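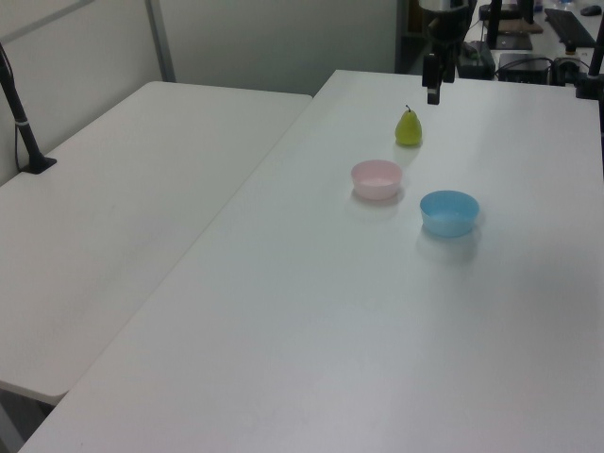 The start rule comes first because most of the other rules in the Index lean on it. A run may begin only when the task items are on the table, the gripper is empty, and no part of the gripper is touching an item or the table. All of it has to be readable from the camera view without asking the operator. With one green pear and two empty bowls on a bare white top, and the gripper hanging with nothing in it, a checker can pass the start state in a few seconds. Keep to that level of detail here. The wording of the rule is on the handout, section 2, and the room can read it for themselves.

Say where the rules come from. The Index is the shared rule list for table-top handling work, kept by Stirkitz and used at the Althorpe and Wihongi sites. The version in this talk is the one dated June 20, 2019. Earlier copies are still going round. They number the sections differently, so if a question quotes a section number, ask which copy it comes from before answering.

Point to make early: the Index does not replace the risk assessment for the cell. It says nothing on guarding, stop buttons or speed near people. Those are covered by the site's own safety papers and by the arm maker's manual. The Index deals with how a task is set out, started, ended and written down. If someone asks for a safe speed figure, refer them to the site safety lead and move on.

Section 3, layout. Items must be placed so that each can be told apart from its neighbours in every camera view that will be kept. The test is visual. If two rims overlap in the overhead view, the layout fails, even where there is a clear gap on the table. Minimum gap between item edges is 40 mm, measured at the widest part of each item and not at the base. Bowls with sloping sides are the usual cause of error, as people measure at the foot, get a pass, and the rims are then too close. Hold up the spacer block at this point if it has arrived.

Where two tables stand side by side, the join is treated as an edge. No item may be placed across it and no path may be planned that slides an item over it. Lifting over the join is allowed if the lift height in section 5 is met. Expect a question on tables that are bolted together. The answer is the same, since a bolted join can still leave a step.

Section 4, naming. One item, one name, for the life of the task. "Light blue bowl" and "pale pink bowl" are acceptable names. "Bowl 1" and "bowl 2" are not, since the numbers mean nothing to a checker who has only the pictures. "Left bowl" is not acceptable either. Left changes with the camera, and it changes again when the operator walks round the table. If two items share a shape and a colour, mark one of them before the run and put the mark in the name.

Food shapes cause trouble. The name should say what the item stands for, and the notes field should say whether it is real or a model. Do not put both in the name. At Althorpe a search for "pear" missed part of a batch because the items had been logged as "plastic fruit, pear type". The batch had to be renamed by hand, and there were 192 entries in it.

Pause. Drink. Next section is longer. 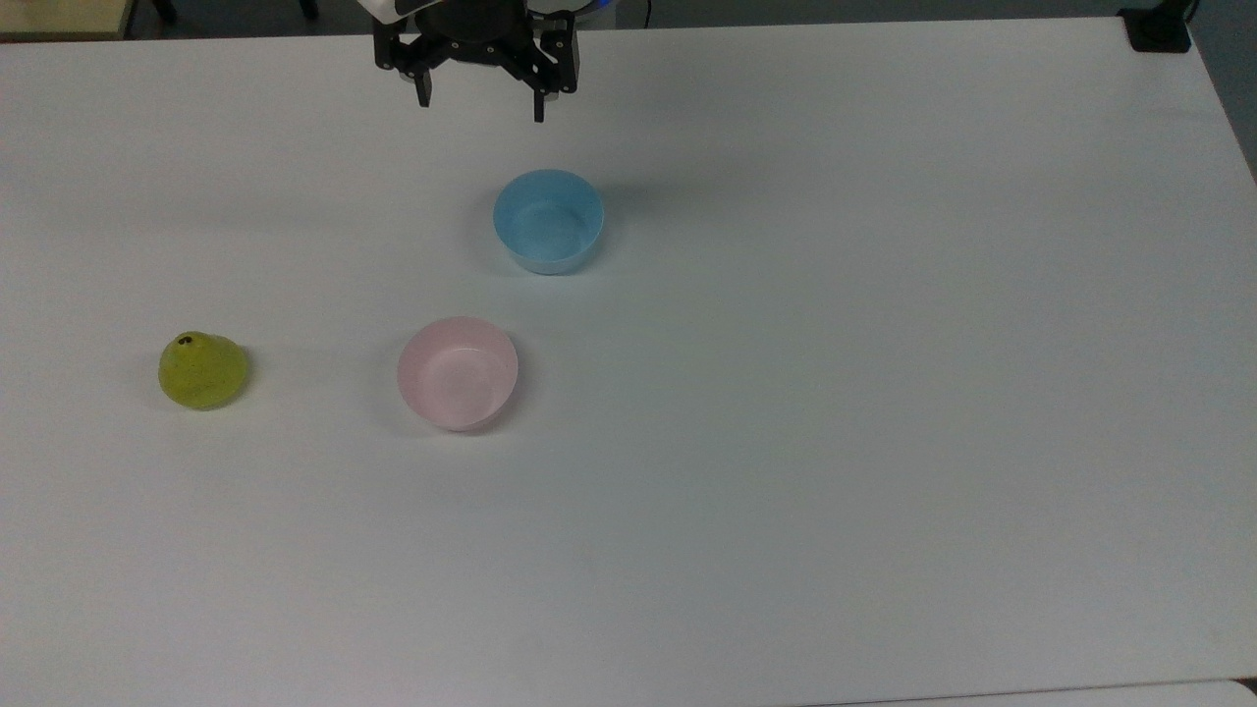 One reader of the draft objected that a fixed opening width for the fingers at rest is too strict, and that a gripper with thin fingers should be allowed to wait half closed to save time on small items. The objection was considered and the rule was kept. The rest state is open, empty and above the items. It is set once per task and written in the header. Time lost in closing from the full rest width is small, and a single rest width lets the log checker tell a resting gripper from a failed grasp without looking at force values. A task that needs another width can ask for one, in writing, before the first run. It cannot be changed part way through a batch.

Section 5, travel and lift. The lowest point of the fingers must clear the tallest item on the table by the margin in the header whenever the arm is moving sideways. Note the word lowest. On some grippers one finger reaches further down than the other at certain wrist angles, and the margin is taken from the lower one. Measure with the wrist at the angle used in the task. A figure taken with the wrist straight is of no use if the task is done with it tilted.

The tallest item includes anything being carried. If a pear is held by its upper half, the part below the fingers counts, and the lowest point is now the base of the pear. This was missing from the older text and was added after comments from Wihongi.

Section 6, ending a run. A run ends when the item is released, the fingers have cleared it, and the arm is back at rest. All of these are needed. Releasing the item does not end the run. The most common fault in the last check was a recording stopped too soon, with the gripper still over the bowl. Such a run is marked incomplete even where the item is in the right place, because the checker has no view of the item free of the fingers.

If the item rolls or tips after release, let the recording go on until it stops moving, then end in the normal way and mark the outcome as it stands. Do not reach in. Do not put the item right and carry on. A bad run that is logged properly is kept and is useful. A bad run that has been tidied up by hand is thrown out, and the site has to make it up from its own hours.

Section 7, checking. A batch is 100 runs. Every start state is checked, so the number of start checks is also 100, and the pages for them are printed in advance. End states are checked in full for the first batch of a new task and by sample after that. The person who ran the batch may not check it. Small sites find this hard to arrange. Stirkitz will take batches for checking by post or by upload, but allow extra time in December.

Cables and clamps at the table edge. Only if there is time. Clamped fixtures stay outside the item area, and any cable must be fixed so that it cannot come down onto the table when the arm swings. Check this by moving the arm slowly through its full reach before the first run of the day. Tick box is on the back of the header sheet.

Questions. Likely ones: whether reflections on a shiny top count as overlap (no, unless they hide an edge); whether bowls may be stacked at the start (only if the task is unstacking); whether one header can cover two tables (no, one each). Anything on data formats goes to the afternoon session. Collect the spacer blocks at the door.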